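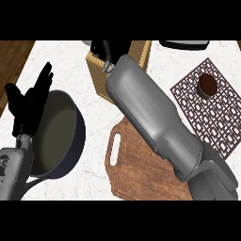 Wuner 2.4 review: bimanual planning and simulation for kitchen-scale manipulation

Last updated: Sep 10, 2022

Wuner is a planning and simulation package for two-arm manipulation. It bundles a renderer, a contact model, a sampling planner and a task layer in which behaviours are written as short Python files. I have used version 2.4 since May, mostly on countertop tasks: moving pans, reaching into baskets, working over boards and trivets with both arms in play. The comparison throughout is with Dromar, which we ran for two years before this.

Installation

One archive, one licence file, one configuration script. The script assumes a clean Python environment and fails with an unhelpful message if it finds an older copy of its own bindings. Remove those by hand first. Robot models are imported from URDF, and multi-fingered hands need an extra file listing which joints are coupled. The format of that file is described in the release notes and nowhere else.

Planning

The planner treats the two arms as one chain by default. This is slow but gives consistent results near the middle of the workspace, where the forearm links pass low over whatever is on the counter. Splitting the arms into separate groups cuts planning time sharply, and also brings back the old problem of one arm parking itself where the other needs to go. There is a priority setting to deal with this. It works if the priorities are fixed for the whole task and misbehaves if they are swapped halfway.

I ran a fixed set of 2,950 start and goal pairs on both packages, same models, same time limit. Wuner in joint mode returned a valid path for 2,494 of them. Dromar returned 1,564. Most of Wuner's failures were goals inside the basket with a steep wall angle, where the wrist has very little room. Dromar failed on those as well, and on many of the long reaches across the counter.

Path quality is acceptable. Shortcutting is on by default and should be left on. The smoothing stage occasionally brings a link closer to the surface than the clearance parameter allows – I saw gaps smaller than the stated minimum on several paths – so run the separate checker before sending anything to hardware.

Perception

The depth simulation is the weakest part. Polished stone comes back as a perfect plane with no dropouts, and the openwork of a trivet is returned with edges far cleaner than any real sensor gives. Segmentation trained on the default output did poorly on our bench data. Adding the noise plugin from Barros helped, at the cost of about 200 milliseconds per image on our workstation. Wicker is handled by a texture over a smooth shell, so the rendered weave has no matching collision geometry. A fingertip that would catch on a real basket slides along the simulated one.

Control

The impedance controller is stable with the default gains and sluggish. Raising stiffness on the wrist joints alone gave the best compromise. Finger contact is modelled per link and can be logged per link, and this made grasp debugging on pan rims much quicker than it was in Dromar. Logs are written in a plain columnar format and open in anything.

Tooling

The scene editor is adequate. Objects snap to surfaces correctly, undo works, and scene files are readable enough to diff. The timeline viewer drops the last few steps of a recording when playback speed is changed. Aníbal Macedo in our group reported this in the summer and received a patch that fixes it on Linux only.

Verdict

Recommended for motion planning and controller work with two arms. For perception work, budget time for the noise model or keep a second renderer. Sites already on Dromar should expect to rewrite their task files, as the import tool converts geometry and leaves behaviours untouched.

Comments (3)

pkessel: Same clearance bug here. Setting the smoothing iterations to a low value makes it rarer but does not remove it.

M. Ostrava: Did you try the Bullton collision backend? It is slower to load but handles thin shells better in my tests.

rhona_t: Is the coupled joint file needed for parallel grippers too, or only for hands with several fingers?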